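I spent Wednesday closing zippers for a living, and my thumb is still sore.

If you've been following these notes, you know Celto has been collecting hand demonstrations for its cloth-and-fastener model since spring. The news this week is that the zipper set has finally passed the mark we'd been waiting for. As of Wednesday evening there are 1305 recordings in the bin, and 947 of them made it through review. That's enough to start the first real training run, which Khang Lại kicked off before he went home (he texted me a picture of the progress bar, like a proud dad).

I should say I'm not an engineer. I write up the goings-on here and I get roped in when they're short on hands, and they are always short on hands in August. So when Normand Gill stuck his head around the door and asked if I had a free afternoon, I said sure, thinking I'd be labeling clips with a cup of coffee. Nope! He gave me one of the hand-held grippers and a chair.

The way it works is pretty simple. You squeeze the handle, the jaws close, and the camera on the tool records what you're doing from the tool's point of view. You do the job as cleanly as you can, put everything back, and do it again. Bristari, the cushion and seat maker that's sharing the project with us, wants a machine that can deal with covers – opening them, closing them, pulling them straight over a panel – so that's what we practice on. Mesh covers mostly, because that's what Bristari sews the most of.

I figured zippers would be the easy part. I've been zipping things since kindergarten! But you don't notice how much your other fingers do until you've got two flat jaws and nothing else. My first several tries, I squeezed too early and got a pinch of tape with nothing useful in it. Then I overcorrected and came in so slowly that Khang, who was watching over my shoulder, asked if I'd fallen asleep. 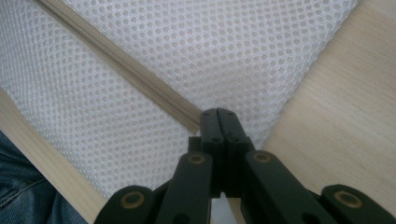

By the middle of the afternoon I'd found a rhythm, more or less. Come in low, line the jaws up with the tape before you get there, close, and then pull with your whole forearm so the wrist stays quiet. Normand is big on the quiet wrist. He says the early recordings were full of little twitches and corrections, and the model picked up every one of them, so it would wiggle in midair for no reason at all like it was shooing a fly.

We did keep some of the messy ones, though. I was a bit surprised by that. Recordings where the grip slips and the person backs off and tries again go into their own folder, and Khang wants more of those than he's got. His thinking is that the machine is going to miss too, and it had better have seen somebody recover. What gets thrown out is the stuff where the view is blocked, or where the person stops halfway to scratch their nose. (Mine. Twice.)

Reviewing is the slow bit. Every recording gets watched by a person who wasn't the one making it, and they mark where the grasp starts and where it ends. Two of us swapped piles after the break, and I have to tell you, watching a stranger's hands do the same zipper over and over is weirdly soothing. You start to know people by how they approach. There's one contributor on the evening shift who always pauses just before closing the jaws, every single time, like a golfer. I have no idea who it is and I kind of don't want to know.

A few practical things for anybody signed up for the next round:

- Sessions are now 40 minutes with a proper break after. The longer ones we tried in July gave us sloppy recordings at the end, and sore hands.
- Please run the calibration clip at the start even if the person before you just did it. We lost nearly a whole morning to one skipped clip.
- Change the angle of the panel between tries. It's easy to forget when you're on a roll, and then we end up with a pile of recordings that all look alike.
- Long sleeves get in the way. Roll them up.

The next batch is going to Plisen, the sewing shop across the river, where we'll have 8 people working on snaps and drawstrings as well as zippers. They handle this stuff all day, and Normand is hoping some of that skill shows up in the recordings. I'm hoping so too, mainly so they can stop using mine. Training for the Plisen crew will be done by the folks at Bùi, who wrote the recording software and have promised a bigger start button – I've been asking for that one since I first picked up the tool.

As for the training run, don't expect big announcements right away. Khang says the first version will probably be lousy at anything near the end of the zipper, where the tape gets stiff and there's not much to hold on to. Most of us rushed that part, so there's less good material for it than there should be. He's already asked for an extra session just on that last little stretch, and yes, I signed up again. Same chair, Wednesday after lunch.

If you want a spot in that session or at Plisen, write your name on the sheet by the coffee machine or drop Normand a note. Experience isn't required, and you get paid for the breaks too. Bring your own hand cream.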